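I should say up front that I am not a person who gets excited about laundry products. My sister is (she has a whole shelf!), and for years I nodded along and bought whatever was on sale. Then my son joined a bowling league that takes its outfits very seriously, and suddenly I had navy and white in the same garment, every single week, and a lot of pinkish-gray regrets behind me. So when Edith Betancur from my quilting group pressed a tin of Tetton stain soap into my hands and told me to quit fussing and try it, I did.

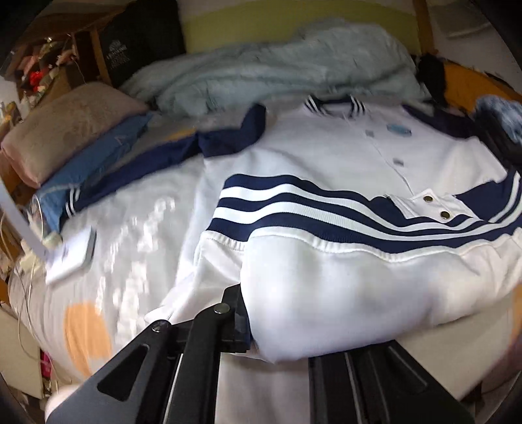 Page last changed: March

Tetton comes as a hard bar in a shallow tin, and it looks like something your grandmother would have kept by the sink. You wet the spot, rub the bar on until you get a bit of a paste, leave it for 10 minutes and then wash as usual. The instructions are printed inside the lid, in type so small I had to take them over to the window. The smell is faintly lemony when you open the tin and mostly gone by the time things are dry, which suits me fine, as I get headaches from the flowery ones.

Now, the good part. I have used it on gravy, on grass, on lipstick (mine, on a pillowcase, don't ask) and on a ring of something orange around a shirt collar that had already been through the dryer twice. The gravy and the grass came right out. The lipstick took two goes. The orange ring is much fainter than it was, and I've decided to live with it.

What pleased me most was how it behaved on white fabric that sits right up against a dark color. The Skuster spray I used before always seemed to run where it wanted, and I'd end up with a cloudy halo on the dark side of the seam. With a bar you put it where you want it and it stays put. I do still wash those pieces cold and by themselves, and I lay them out flat afterward while I look them over in good light. A spare bed is perfect for that if you have one. 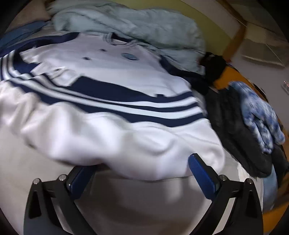
Navy and white together, the combination that makes me nervous.

I have a few grumbles. The tin has no drain holes, so if you put the bar back wet it sits in its own puddle and goes soft on the bottom. I lost a good bit of my first one that way, and I now keep it on an old saucer. It's also hard going on knits. Rubbing a firm bar over ribbing stretches it if you aren't careful, so for cuffs and collars I work up the paste on my fingertips first and dab. And it did nothing at all for ballpoint ink, though the lid claims it will.

For comparison, I also tried the Rai stick, which is handier for a purse but crumbles something awful, and I wouldn't buy it again.

One bar has lasted me 4 months, counting the part that melted. I'd give it 4 out of 5, with the missing point going to that silly tin. Edith gives it a full 5, but she also irons her dish towels.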